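Jan 4, 2026

Picking up the cloth work again after the break. Everything on the shelf was where I left it except the Remau blues, which had been put back unsorted in the Treken bin. Pulled them out and gave them their own tray with a label on the short side, so it can be read without lifting the lid.

**Table covering**

New brown paper on the long table. The old sheet had tape ridges from last April's layout, and thin cloth was catching on them whenever it got pulled flat. Rolled out one continuous length this time, no seam. Folded it under at the front and taped from below only. If you need to mark a position, use pencil. Marker bleeds into light fabric and does not wash out, see the two Trillum squares in the scrap box.

Paper is a better surface than the bare top for the blue. Edges are easier to find by eye, and the cloth slides a bit when it's dragged, then stays put.

**Stock check**

- Remau blue: 153 pieces usable, after taking out the frayed ones
- Trillum white: one opened pack, did not count
- Pintér: none left, order is in for 500
- Treken: fine for now, mixed sizes, needs sorting

The Pintér order is a bigger batch than we normally buy. The price break was at that quantity and we kept running out. It will need a second shelf. I've cleared the one under the window and moved the paper rolls to the floor next to the cabinet.

**Washing**

Ran two loads of Remau blue this morning. New ones have a finish on them that makes them stiff, and they hold the factory fold line for a long time. After one wash the line is still there if you look for it. After two it's mostly gone and the cloth hangs much softer. I'd like all of the blues to be at two washes before we write down anything about folds, otherwise we are comparing different cloth. Washed ones go in the tray with the label, unwashed stay in the bag.

No softener. It changes how the layers slip on each other. There was a bottle on the machine, I've moved it to the top cupboard.

Dried flat on the rack. Pegs leave dents at the corners and the corners are the part we care about.

**Starting condition**

We have been sloppy about what "crumpled" means. Going back through old notes I found balled up by hand, dropped from shoulder height, and pushed together on the table, all written down as the same thing. They don't open the same way. Balled cloth keeps creases all over. Dropped cloth usually has at least one corner showing. From now on please write which one it was. Suggested shorthand: B, D, P.

**Afternoon**

Spent the rest of the day on the blue at the middle of the table. The piece is hard to read when it is bunched up, with no print on it and hems the same color as the rest. Lifting it clear of the paper helps, as the loose part has somewhere to go. Two hems lying together are still the main trouble. They feel like one thick edge and they look like one as well.
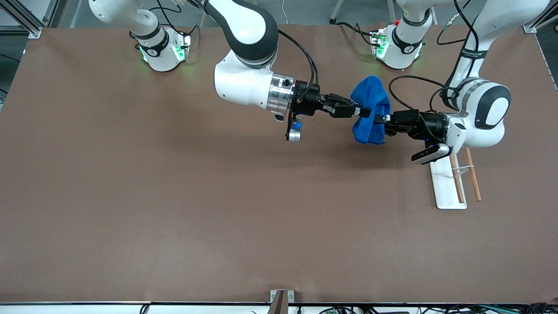 *Blue cloth held above the middle of the table, one gripper on each side. Still crumpled.*

Thought about sewing a contrasting thread into one hem so we can tell which side is which in the notes. Tried it on a scrap with white cotton, a short running stitch near the corner. It puckers the edge slightly. Might be better with a single loose stitch, or a small dot of fabric paint. Will try both on scraps before touching the good ones.

**To do**

- Finish washing the rest of the blues
- Sort Treken by size, throw out anything with a torn hem
- Find the second steel ruler, it isn't in the drawer
- Lint roller for the table, the paper collects blue fuzz
- Add a B/D/P column to the log sheet and print new ones
- Check whether the Pintér cloths come hemmed on all sides this time. The last pack had a raw edge on one side and we only noticed halfway through

Left the tray on the end of the shelf nearest the door. Please don't use the blues for wiping down, there are paper towels by the sink.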